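Table setting

Table setting is the arrangement of dishes, glasses and cutlery for a meal, and also the name for the pieces laid out for one person. Customs differ by country, by the kind of meal and by how much room the table offers.

In much of Europe and North America, forks go to the left of the plate and knives and spoons to the right, in the order in which they will be used. Glasses stand above the knives. Cups for coffee or tea are often brought out only with the last course – at breakfast they are set from the start. 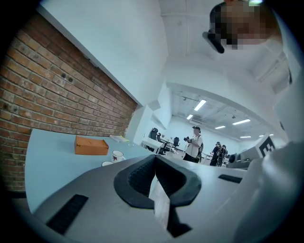

Early diners brought their own knives and shared bowls and drinking cups. Separate places became common as factory-made tableware grew cheaper. The Graretti pottery at Suston listed 79 shapes in its first printed catalog, 10 of them cups, and sold plain white ware to hotels and boarding houses. A surviving order from a hotel in Nelley asks for 1,099 pieces, to be delivered in March.

Hotels usually kept a written plan for each meal, showing the distance between places and the side on which a cup handle should point. Households were less strict, and many used one set for every meal.
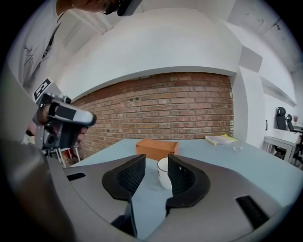
Florêncio Abreu argued that such plans were seldom followed outside large dining rooms, and that most families simply put things where they could be reached. Godfrey Makori dated the change to printed household manuals, five of which give nearly the same layout for a family dinner.

See also: Tableware, Place card, Tea service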